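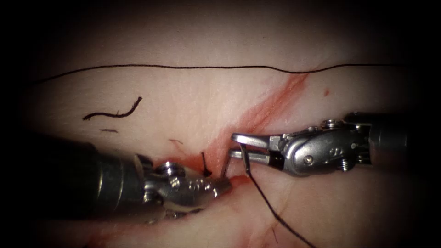 Setting up a suture practice log in a spreadsheet

Last revised 10/3/20

A practice log records what was sewn, on what material, and how the result measured up. The version below uses one workbook with two sheets. It works in any spreadsheet program and needs no macros.

Before you start

Decide on a unit of practice and keep to it. In this guide the unit is a single closure: one straight incision, closed from end to end with one technique. Partial closures go in the log too, marked as such.

Step 1. Create the Pads sheet

Each row is one practice pad. Use these columns: Pad ID, Supplier, Thickness in mm, Date opened, Date discarded. Number the pads in order of opening and write the ID on the underside with a permanent marker. If you switch suppliers, for example from Prolero to Ifans, start a new letter prefix (P-11, then I-1).

Step 2. Create the Closures sheet

Columns, left to right: Date, Pad ID, Technique, Thread size, Needle, Length in mm, Stitches, Time in seconds, Gap, Complete.

Set data validation on Technique so that it accepts only entries from a fixed list. "Simple interrupted" and "interrupted, simple" will otherwise be treated as two techniques by every formula that follows. Do the same for Pad ID, using the first column of the Pads sheet as the source.

Step 3. Define the gap score

Gap is the widest visible opening between the edges after the last knot, read with a ruler to the nearest half millimeter. Measure before handling the pad. Bending it opens the line and the reading is no longer comparable.

Step 4. Add the derived columns

Stitch spacing is Length divided by Stitches. Time per stitch is Time divided by Stitches. Wrap both in IFERROR - a blank row will otherwise fill the column with division errors.

Step 5. Build the summary

Insert a pivot table with Technique in rows and the median of Time per stitch in values. If your program's pivot tables offer only the average, compute the median in a helper range. Filter out rows where Complete is "no". Techniques with fewer than 5 closures should be hidden.

File size

A log with more than 700 rows may recalculate slowly on older machines. Copy the closed year to a separate file in January and keep the Pads sheet in both.

Importing from Tustutier

Export as CSV with semicolons. Times arrive as text in minutes and seconds, so convert them before pasting into the Time column.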